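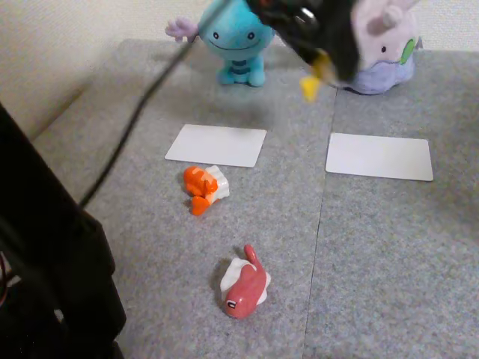
4. Setting up a round of Curnent

You've unpacked everything, you've read who goes first, and now the fun starts! Laying out takes a few minutes, and after a couple of games you'll do it without looking at this page. The same layout works for the quick game and the long one.

What you need for this section

The blank white cards
The picture cards, shuffled
Two soft toys (any you like, they become the Keepers)
A flat patch of floor or a large table

4.1 Choosing your surface

1. Pick somewhere flat where everyone can reach the middle. Short, dense carpet is lovely for this. Cards stay where you put them and little fingers can get under the edges.

2. On a polished table, put a cloth down first. Cards slide a surprising way on bare wood.

Note: Deep, shaggy rugs swallow cards. If that's all you have, a big tray on top does the job very nicely.

4.2 Placing the Keepers

3. Stand the two Keepers along the far side of your surface, with a good gap between them. Round, squat plush toys are brilliant Keepers, as they sit steadily on their own bottoms. Tall floppy ones will need a book behind them.

4. Turn them so that each player can tell whose Keeper is whose. Very different colours help a lot, especially with younger players (and yes, you may name them, we always do).

4.3 Laying the cards

5. Take two blank cards and lay one in front of each Keeper, long side towards you. These are the Doorsteps. They needn't be perfectly straight.

6. Leave a clear space between the Doorsteps and the players. Picture cards will be played into it, and it fills up fast in a good game!

7. Put the shuffled picture cards face down beside the youngest player.

Caution: Keep drinks off the playing surface. The cards are uncoated and will warp if they get damp.

Caution: Tuck any phone chargers or lamp leads well away from the players' side, where people kneel and lean.

4.4 Check before you start

8. Each Keeper has one Doorstep, and both Doorsteps are blank side up.

9. Everyone can touch both Doorsteps without standing. If someone can't, slide the Keepers and their cards forward together.

If a Keeper topples over during play, stand it up again and carry on. The only exception is the Tumble rule, a favourite of Vasiliki Moschos from our Sunday test group, and you'll find it in section 6.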